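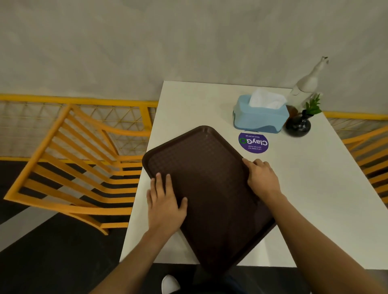
Tray task working group, March meeting, notes by me (Romana)

We started late, so I'll keep these short! Rozália Kocsis chaired and dialed in from Dutstead.

Grasp rules. Last month's draft said "hold the tray securely," and the Werum folks labeled 364 clips with it and disagreed on more than 20. I'm not surprised, I read it three different ways myself. New wording: each clip gets a contact label for the left hand and one for the right, and a flat palm is never marked as a grip. Agreed.
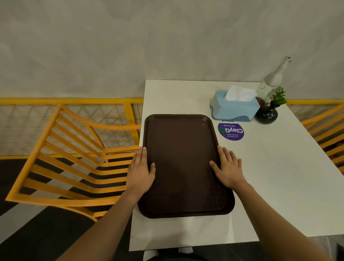

Rule 2, flat contact: a hand on each long side of the tray, both labeled "rest."

Overhang. Sönmez want any tray past the table edge marked unstable. I argued for a separate tag (a tray can stick out a bit and be perfectly fine), and we went back and forth on it for ages. Parked until Kuten send their limits for the arm.

Tabletop items. Leave them where they are and list them in the clip notes. Rozália would like a fixed word list, and I kind of would too.

Actions: I rewrite section 2 and send it round. Rozália chases Kuten. Werum relabel the disputed clips once the new text is out.

Next call at 2 p.m., same link.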